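Flekia brings bamboo tile bed mats to Domgate shops
December | By Lalit Tiwari, Flekia press office

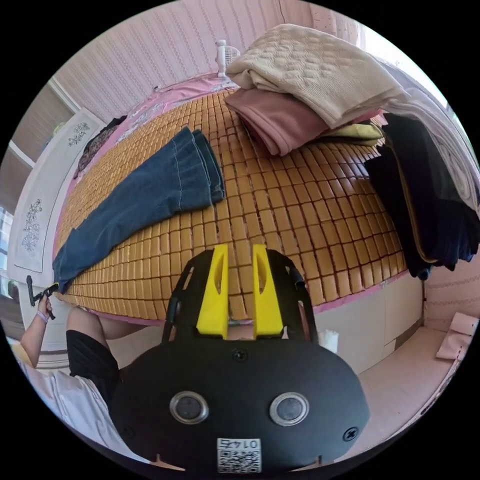 Flekia, the home textiles company from Domgate, will start selling its range of bamboo bed mats in shops this month, after two summers of selling only by post. The mats are made for people who find a cotton sheet too warm at night, and for small homes where the bed is also the place for folding, sorting and packing. In many such homes the bed carries clothes for half of the day. A mat of small tan bamboo tiles, set in rows over a pink sheet, gives a pair of jeans enough room to be laid out at full length, and the folded blankets can wait in a stack at the side until the cupboard is free.

The range is called Skendo and it comes in three widths, for single, double and family beds. Each mat is woven on a cord backing and has a cloth border. It is placed directly on the sheet, without clips or ties. When it is not needed, it can be rolled from the foot of the bed and kept standing in a corner or behind a door.

The mats are produced in the Mathur workshop, on the east side of Domgate, where 25 people cut, smooth and join the tiles. The workshop made 630 mats in its first season. In the last season the number was 1777, and most orders came from customers who had already bought one mat and wanted a second for a child or for a parent.

"We asked our customers how they use the mat, and we expected that they would speak about sleeping," said Lalit Tiwari of Flekia. "Many of them wrote to us about laundry. They fold on it, they put the winter blankets on it before storing them, they prepare the suitcase on it. So we have made the new mats a little longer than the old ones, and we have made the border stronger, as this is the part which suffers when people sit on the side of the bed."

With every mat Flekia will give a printed sheet of advice on care. The company recommends to wipe the tiles with a damp cloth and to let them dry flat, away from direct sun. The mat should not be put in a washing machine. It should be rolled with the tiles facing outside and never folded, and heavy boxes should not be left on it overnight.

Customers who own a mat from the earlier seasons can bring it to the Mathur workshop for a new border. The work takes about 6 days. Single tiles can also be replaced there, but the colour of a new tile may be lighter than the others during the first months.

The Skendo mats will be available in the Flekia shop in Domgate from ten in the morning until seven in the evening. Orders by post will continue as before.

Press contact: Lalit Tiwari, Flekia press office, Domgate

Comments (3)

meera_k
Is the family size one piece or two joined? Ours from the first season has a join in the middle and I can feel it.

Old Harbour Road
I fold everything on mine too. The border did go at one corner after a year, so I am pleased about the repair.

P. Dunmore
Do they post to the islands? The order form would not take my address.

We use cookies to remember your settings and to count visits. By continuing to read you accept our cookie policy. Accept | Change settings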